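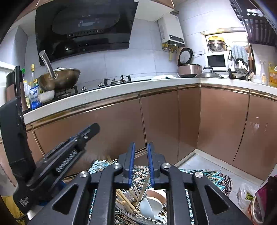 Rice cooker

A rice cooker is a kitchen appliance that boils or steams rice and then keeps it warm. Most household models are electric and consist of an outer body, a removable inner pot, a heating element and a lid. Rice cookers are found in homes across East, South and South-East Asia, and are common in many other parts of the world. The word is also used for larger gas-fired machines in canteens and restaurants, which work on the same general principle.

Contents
1 Parts
2 How it works
3 Types
4 Place in the kitchen
5 Use
6 Care and cleaning
7 Safety
8 See also

Parts

The outer body holds the heating plate, the switch or control panel and the wiring. It may be metal or plastic, and is sold in white, black, red and a range of pinks and browns. A rose-brown finish is one of the softer colours in use.

The inner pot, sometimes called the bowl, sits directly on the heating plate. It is usually aluminium or stainless steel, often with a non-stick coating, and has lines marked on the inside to show the water level for a given amount of rice.

Lids are of two kinds. A loose lid, generally of glass or metal with a knob on top, lifts off in the same way as the lid of a saucepan. A hinged lid is fixed to the back of the body and swings up. Hinged lids tend to have an inner plate, silver in many models, with a dark rim where the lid meets the pot. The inner plate can be taken off for washing on most modern cookers, though on some older ones it is held by screws. A steam vent passes through the lid, and a small cup at the back may collect the water that runs off.

How it works

The cook puts rice and water into the inner pot and switches the appliance on. The water heats up until it boils, and while any free water remains the temperature in the pot stays close to 100 °C. Once the water has been absorbed or has boiled away, the temperature at the bottom of the pot begins to rise. A sensor under the pot reacts to this rise and either turns the heat off or changes over to a lower setting that keeps the rice warm.

In simple cookers the sensor is a magnet that loses its pull at a set temperature, which lets a spring release the switch. This is the click heard at the end of cooking. Cookers with electronic controls measure the temperature throughout and adjust the heat as they go.

Types

Basic cookers have one switch and two states, cook and warm. They are cheap, last well and are easily repaired.

Electronic cookers have a control panel with settings for white rice, brown rice, porridge and other dishes. Many have a timer, so that rice put in at night is ready for breakfast.

Induction cookers heat the inner pot itself by means of a coil. They are heavier and cost more.

Pressure cookers for rice seal the lid and cook above the normal boiling point of water. The lid on these models locks and must not be opened until the pressure has dropped.

Small cookers made for one or two people are popular with students and in homes with little counter space.

Place in the kitchen

In a small fitted kitchen the rice cooker is normally left out on the counter — it is used too often to be put away, and the pot needs time to dry. It shares the counter with other appliances such as the microwave, and with loose items such as pan lids. The counter near a window is a common spot, as the steam can escape there.

Where there is a wall-mounted water heater, the pipes and valves below it take up a strip of wall that cannot be used for shelves. The counter beneath is often given to a low appliance, and a rice cooker is low enough to fit with its lid closed. A cooker with a hinged lid needs more height when open, and this should be checked before a place is chosen. The valves should remain within reach.

A range hood is placed over the hob and does little for steam given off elsewhere. A cooker that stands under a wall cupboard should be pulled forward while in use, as repeated steam can swell the edges of cupboard doors and lift the finish. Tiled walls are not harmed and can be wiped down.

Use

Rice is measured with the cup supplied, which is often smaller than a standard measuring cup. It is rinsed until the water runs fairly clear, drained, and put in the pot with fresh water up to the matching line. The outside of the pot is dried before it goes into the body. After the switch has changed over, the rice is left with the lid shut for at least 5 minutes and then loosened with a flat paddle.

Besides rice, the appliance is used for porridge, lentils, soups, steamed vegetables and plain cakes.

Care and cleaning

The inner pot is washed with a soft sponge. Metal spoons and scouring pads damage a non-stick coating. Starch collects on the inner plate of the lid and around the rim, and leaves a sour smell if it is not wiped off. The lid may be left open for a while after washing so that the inside can dry.

The heating plate is wiped with a barely damp cloth when cold. A grain of rice stuck between plate and pot will tilt the pot and cause uneven cooking.

Safety

The body must never be put in water. The cable should run behind the appliance, away from the hob and the sink, and should be unplugged before cleaning. Steam from the vent can scald, and a hinged lid is best opened with the face turned away.

See also

Range hood
Microwave oven
Saucepan lid
Water heater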